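Stanik Bill Tracker, a review from a fairly devoted user
June 2022

I have followed Congress as a hobby for longer than I care to admit, the way other people follow baseball, and for most of that time my system was a spiral notebook, a stack of sticky notes and a lot of browser tabs I was afraid to close. So when a reader in Udbridge wrote to ask whether I had tried Stanik, the bill tracker that everybody in her discussion group was using, I signed up that same evening with a cup of tea and pretty low expectations. I've been using it every day since, and I have opinions!

The idea is simple enough. You pick bills, or topics, or members, and Stanik keeps a running page for each one: who signed on, which committee has it, when a hearing is set, what got added to the text and what got taken out. You can have it email you the minute something moves, or once a day, or once a week. I started on the instant setting and I beg you not to do the same. During appropriations season my phone buzzed all the way through a family dinner, and by dessert I had been moved to the far end of the table. Once a day is plenty, and the morning email is nicely laid out, with the votes at the top and the procedural odds and ends underneath.

What won me over is the comparison page. Anybody who has tried to read one of those big defense or spending packages knows the feeling of scrolling through 800 pages to find the one paragraph the argument on TV is about. Stanik puts the old version and the new version next to each other, marks the changes in color, and lets you jump straight from one change to the next. I sat down with a long one meaning to look up a single section on base housing, and I was still there two hours later, happy as can be, reading about ship maintenance (which I knew nothing about, and now know a tiny bit about).
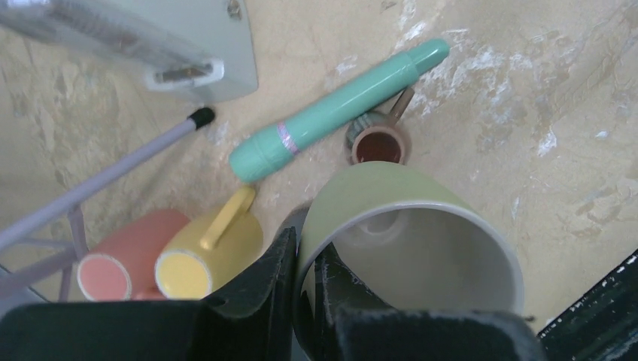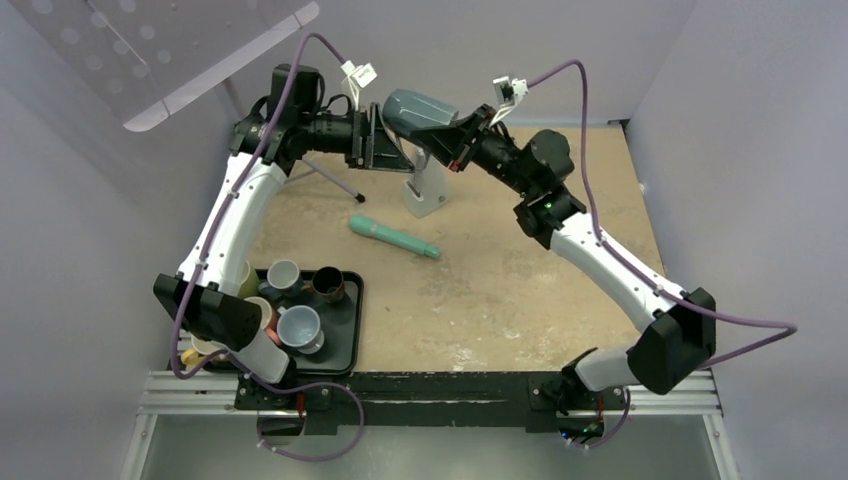 The search is where my patience wore thin. Type in "veterans" and you get 522 results in no order I could figure out, with bills from years back mixed in among the ones that are alive right now. There is a filter for the current session, but it's tucked away under a little gear, and it forgets what you told it every time you log out. I wrote to the company about this and got a friendly answer saying a fix is planned for July. I'll believe it when I see it, but it was a kind note, and it came from a person who had clearly read my message all the way to the end, and my messages are not short.

I should say something about fairness, because I know some of you will ask. The summaries are written in-house and I went looking for a slant, reading ones on immigration, on school lunches, on a couple of the noisier culture fights. They're plain to the point of being dry. Now and then one leans on a sponsor's own wording a bit more than I'd like, and I wish they would put that wording in quotation marks. My neighbor, whose politics are about as far from mine as you can get on one street, read the same ones over my shoulder and had the same complaint, so there you go.

On price, the free plan lets you follow 2 bills, hardly enough to get through a week. The paid plan takes you up to 200, and I can't imagine needing more unless you do this for a living. I did also try Policarpio, which costs less and has a prettier map, but it was slow to post committee votes and it left out state bills altogether. Stanik has those for my state, and that's how I found out about a road funding measure that affects the Dasville bridge before our paper ran a word on it.

The phone version works fine for reading and is miserable for comparing text, so do that part at a desk. Printing is good, too, if you still like to go at a bill with a pencil, as I do. Four stars from me, and I'd happily bump it up if they sort out that gear menu.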